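About Harnside

Harnside develops software for robotic hands and arms: motion control, grasp planning and the tools engineers use to test both. The company was founded by Wycliffe Mfaume and Amos Castellanos and employs 51 people at two sites.

Our main product, Potby, plans finger and wrist motion together and checks each plan for contact before it is sent to the controller. Savia, our logging tool, records every trial so that a failed grasp can be replayed step by step - joint by joint if needed.

Research partners may request access to both packages through the Gunawan program, which opens each April.
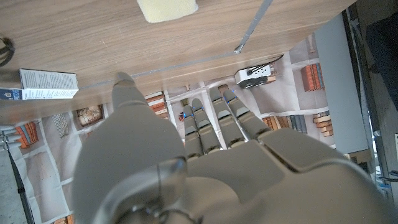 Five-fingered hand at a wooden tabletop, with a sponge and a small printed box.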